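Gomia Wine Cabinets, customer support
Ticket 2000-413
Status: Closed
Opened: 26 Nov 2024
Customer: Nathalie Coppens
Product: Mikside dual-zone cabinet
Assigned to: Tadhg Coughlan

Problem as reported
Upper zone is set to 50 F for whites and reads 61 F. Lower zone is set to 57 F and holds fine. I have mostly Fiano and Greco up top, and a few bottles of Falanghina I was saving for a dinner. The fan is running. No error code on the display. I unplugged the cabinet for ten minutes and plugged it back in, and the reading was the same the next morning. 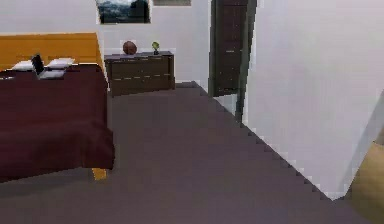
Will the white wines be spoiled after a few days at 61 F?
A few days at that temperature won't hurt them. Chill them in the kitchen refrigerator for two hours before you serve them.

Tadhg Coughlan
Please check two things. First, is any bottle touching the back wall of the upper zone? The air return is behind the second shelf and a tall bottle can block it. Second, press and hold Light and Up together for 6 seconds and tell me the number that comes up.

Nathalie Coppens
Two bottles were touching the back. I moved them forward. The number is 208. The reading is now 59 F, so a little better but still not 50.

Tadhg Coughlan
Thanks. Code 208 means the upper damper didn't open all the way at the last self-test. I have asked Si-eun Won in parts whether this can be reset without a visit.
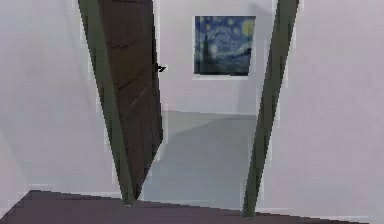
Si-eun says it can, as long as the upper zone is empty during the reset. Move the bottles to the lower zone or a cool closet. Set the upper zone to 64 F, wait until the fan stops, then set it back to 50 F. You should hear one click from behind the panel. Leave the door shut overnight and send me the morning reading.

Nathalie Coppens
I heard the click. The reading this morning was 50 F with the shelves empty. I put the bottles back, labels up, none touching the wall. At dinner time it was 51 F.

Tadhg Coughlan
One degree over after loading is normal. If code 208 comes back, reply to this ticket and we will send a new damper under the warranty. Closing for now. 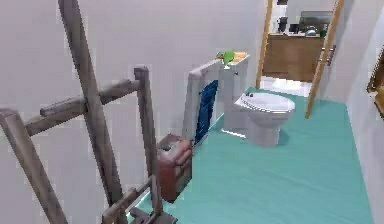 Wooden rack and dark blue towel, bathroom

Internal note, Luuk Visser: added the air return check to the Mikside phone script.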